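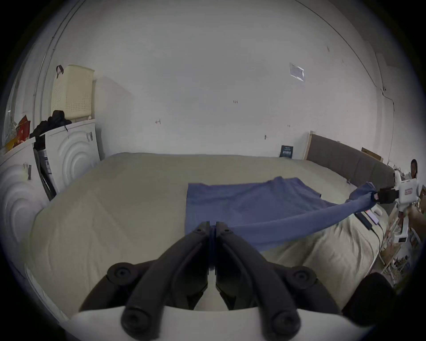
Folding on the beds is fine as long as the clothes are off them by night, one resident said, and the blue things always end up on the pale duvet anyway. Another asked that the point go in the minutes before the rest of the laundry item, and this was agreed.

Grorncombe House > Residents > Meetings > Minutes, June

Meeting opened at 7:10 in the front room. Minutes of the last meeting were accepted with one correction: the Ormsby room has one closet, not two.

1. Laundry and folding
The table in the laundry room is still full of paint cans, so folding is being done in the bedrooms. Agreed that the large bed with the gray headboard may be used in the daytime. The beige duvet stays on. Clothes go down flat, get folded and leave the room the same day. T-shirts and towels should be shaken out first — several have gone into the drawers twisted and come out badly creased.

Paint cans to be moved to the shed before the next meeting.

2. Duvet cleaning
Rallo quoted $68 for the one large duvet, or $116 for that and the Kikilden room duvet together. The second price was accepted. Pickup is Tuesday, before noon. A spare blanket is in the hall closet on the top shelf. A question about whether the beige duvet could go in our own machine was put to a vote and lost.

3. Cardboard
The piece of cardboard behind the headboard is to be flattened and put out with the recycling. Two residents would like to keep any clean pieces for the move in the fall. They may do so if the pieces are kept in the shed.

4. House fund
Balance is $500 before the Rallo bill. No other spending was approved. The request for a new drying rack was held over, as prices had not been checked.

5. Other business
Odd socks are in a bag on the laundry room door. The bag will be emptied at the end of the month. The dryer vent was cleaned. The window in the Kikilden room still sticks.

Meeting closed at 8:05. Next meeting in July, same room, date to go on the fridge.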